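Harkorbridge Mending Words

A collected word list for people who sew, mend and alter clothes at home
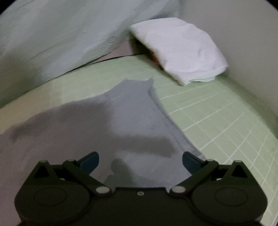 Anyone who learned to sew from a relative will know that half the trouble is the vocabulary. My grandmother said "tack" where my neighbour says "baste", and a pattern I bought years ago used both on the same page without a hint that they meant the same thing. I started writing the words down in the back of a notebook, and the notebook grew into this list.

What's in it

The list has 1214 entries in one plain text file, entries.txt, with one entry per line. Each line gives the word, its part of speech, a short meaning in everyday language, and the region where I've heard or read it, if I know. The fields are separated by tabs. Some 900 of the entries also carry a sentence showing the word in use, and I'd dearly love to fill in the rest one day.

A second file, same-as.txt, joins up words that mean the same thing, or near enough. Please do read it with a bit of patience - "interfacing" and "stiffening" are neighbours there, though a tailor may well grumble at me for it.

Regions

The region codes are AU, NZ, UK, CA and US, plus a question mark for the ones I couldn't place. Australian usage is over-represented, as you'd expect from somebody who has done most of her listening in Australian sewing rooms. If a word has no code at all, that's an oversight and I'd be grateful to hear of it.

Spelling

Headwords use Australian spelling, so look under "colour" for colourfast. American spellings are given after the meaning where they differ.

Changes

Version 7 came out in November. It adds 100 darning and patching words, splits "facing" into two entries, and fixes the alphabetical order around the letter S, which had been in a sorry state for longer than I care to admit. The old Flimano knitting terms have moved to their own folder and won't be updated here.

Using it

You're welcome to copy the list, print it, or build it into something of your own, so long as you keep the name Harkorbridge Mending Words with it and mention any changes you've made. Corrections are best sent as a plain note with the headword first. I go through them in the evenings, usually after 8 pm, and I'm slow but I do get there.

Known gaps

Leatherwork is thin. Hat making is thinner still.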